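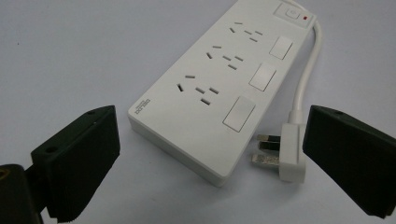 Rokeya Jayawardena would like everybody to know that animated films have been the odd ones out at our festival for far too long, and that she's been saying so every May since she first bought a ticket. She's right, and she has said it to my face more than once (and in the suggestion box, in capital letters). So I'm very happy to send out this announcement.

TRUNDBY, Oct 23, 2026 – The Clerkbridge Short Film Festival is adding a full evening of animation to its spring program, and entries are open as of this morning. The new evening is called Drawn Late. It will run at the Rathnayake Theater on the second night of the festival next May, after the documentary block and before the closing party, and it's open to animators of any age working in any technique. Pencil, paper cutouts, clay, sand on glass, computer work, something you scratched straight onto film stock in your garage – send it!

I'm Bảo Lục, and I've been putting the Clerkbridge program together long enough to have made most of the mistakes a programmer can make. One of them was slotting animation in as filler between the longer pieces. We'd show a lovely four-minute film about a moth, the lights would come up halfway, people would go looking for the restroom, and the person who had spent a winter drawing that moth would be sitting in the third row watching them leave. I felt bad about it every time and then I did it again the following year.

Drawn Late gets its own evening, its own ticket and its own intermission. We'll show 2 blocks of shorts with a break between them, and after the second block the filmmakers who can make it to Trundby will come up front and talk. I've asked for the good microphones this time.

There's some money too. The festival will give a $1000 prize to the film picked by our jury and a $250 audience prize, voted on with paper ballots at the door. Both go straight to the filmmaker with no strings on how it gets spent. Past winners in our other sections have used theirs for sound mixing, bus fare and, in one case, a very large amount of modeling clay, so I guess we were headed this way all along.

Entry rules are short. Films can run up to 15 minutes, credits included. We don't care if your film has played somewhere else, and we don't care if it's been online. Films in any language are welcome, but we need English subtitles if there's talking in it. Each person or team can send up to 3 films. There's no entry fee for students, and everybody else pays what they pay for our regular shorts program. If that fee is a problem, write to me and we'll sort it out.

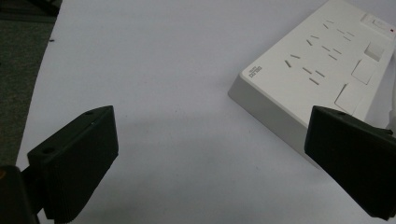
Drawn Late will also have a daytime side, a free drop-in workshop in the Weta Room upstairs from the theater lobby. You'll draw a few seconds of animation on paper, shoot it one drawing at a time, and take the file home with you. Stop-motion people are welcome to bring their puppets, and a plain setup is all you need for them: a pale tabletop like this one, with its bit of a curved edge on the left, makes a perfectly good stage for a clay frog. Kids can come too, as long as a grown-up stays with them. We'll have paper and pencils on hand, and if you have a favorite eraser you should bring it, because the ones we buy are terrible.

I should mention what hasn't changed. The documentary and fiction programs are the same length as before, the Sunday-style matinee for families is still free, and festival passes cover Drawn Late at no extra charge. If you already hold a pass for next spring, you're set – just show it at the box office and they'll hand you a ballot.

The jury will be announced once I've heard back from everybody I've asked. The full lineup will go out to our mailing list and up in the theater lobby before tickets go on sale.

To enter a film, sign up for the workshop, or ask for press tickets and stills, contact Bảo Lục at the Clerkbridge Short Film Festival office, Rathnayake Theater, Trundby. Please put "Drawn Late" in the subject line so your message doesn't end up with the popcorn orders.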